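Two Hands in One Room: Report of the Household Manipulation Project
Student project, robotics course, group Hitari
Written by Arnar Damgaard
Submitted 19 September 2026

1. Background and aim

Our group was given the task to make a two-armed robot handle small household objects in simulation. We called the project Hitari, and the simulated home in which the robot works has in our files the name Italis. The work was begun in February, when most of us had programmed only a small wheeled robot before.

The aim was modest. The robot should take hold of objects of different shapes, keep them stable while the arms move, and let them go again in a controlled way. We were not asked to make it fast. Our teacher said at the first meeting that a slow robot which we understand is better for the course than a quick one which we do not, and we have tried to remember this.

2. The simulated home

Italis is one open space with a kitchen part, a door to the garden and a wooden floor. The background could have been simpler, and in the first weeks we did use an empty grey room. We changed because reflections and wood grain disturb the object detector, and we wanted to meet this problem early.

The robot has one camera view from the head and one from each wrist. The head view is used for deciding what to do and the wrist views are used for the last part of the approach. In the last few centimetres the head camera often sees more of the arm than of the object, so the wrist view becomes very important.

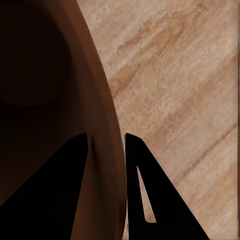
Figure 1. Wrist view with one finger on each side of the wall of the brown vessel.

3. Grasping open vessels

Cups and bowls were the most difficult group for us. A closed object can be held from two outer sides, but a wide vessel does not fit between the fingers. The planner must choose a place on the wall and put one finger inside and one outside. Our first version looked for the centre of the object and closed the gripper there, that is to say in the air.

The second version, written mostly over one long weekend, searches for the rim in the wrist image and places the gap of the gripper over it. It needs a clear difference in brightness between the rim and the table. Where the inside of the vessel is very dark, the rim is easy to find. With pale vessels on pale wood we still have many wrong results, and I think that this part should be written again by a later group.

We also had to limit the closing force. In the simulator a thin wall can be pushed through by the finger if the force is too high, and then the object jumps away. The limit was found by trial, and it is the same for all vessels.

4. Using both arms

The control program, which we named Firitz, treats the two arms as two workers with one common list of tasks. Each arm reserves the space it wants to move through, and the other arm must wait if the spaces overlap. This is simple to explain, but it makes the robot rather polite -- both arms sometimes wait for each other and nothing happens. We solved it by giving the right arm priority. 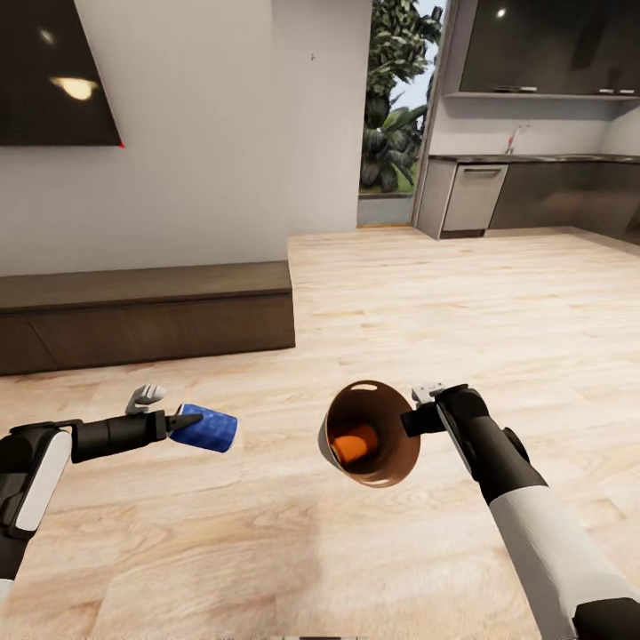
A more serious matter is the objects which carry another object inside. For the planner a cup with something in it is one body, but for the physics it is two. If the wrist turns too quickly, the inner object can slide out. We added a speed limit for the wrist that is active as long as the cup is marked as filled. The mark is set by hand in the task list, and the robot does not check it with the camera.

5. Tests

We made 90 test runs with the final version. Every run was stopped after 1000 control steps if it was not completed before. In the early versions the limit was 2000 steps, but we saw that a run which was not finished in half of this time was almost never finished at all. Of the 90 runs, 21 ended without a result. The most common reason was a rim that was not found. The waiting problem from section 4 did not come back after the priority was added.

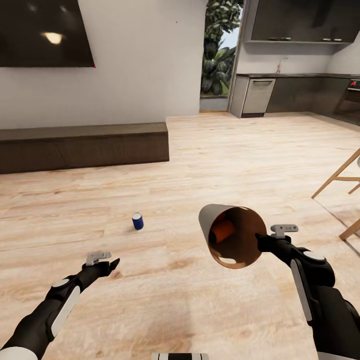

To judge a run we compared the final positions with the task list and then looked at the recorded views. The second step takes much time, but it is needed. The position numbers can be correct while the object is lying on its side, and for a cup this is a large difference. We divided the recordings between us and each unclear case was looked at by two persons.

6. Calibration of the wrist views

Before every series we opened the grippers wide over bare wood and stored one picture from the wrist. The program compares the finger tips with their expected place in the picture. If they are moved by more than a few pixels, something in the camera settings was changed by mistake, and the series must not start.
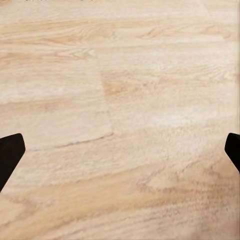
This check was proposed by our teaching assistant, Ingvarsson, after we lost a whole evening of results to a wrong viewing angle. It takes less than a minute. We recommend it to other groups also when they work only in simulation, where one believes easily that nothing can be out of place.

7. What remains

The rim search should be made stronger for pale objects. The filled mark should come from the camera and not from the task list. We would also like to let the left arm have priority in some tasks -- at present it waits more than is necessary, and the runs become longer for this reason.

The code and the task lists are in the course archive under the project name. The recordings are kept in a separate folder, sorted by series number, together with the calibration pictures.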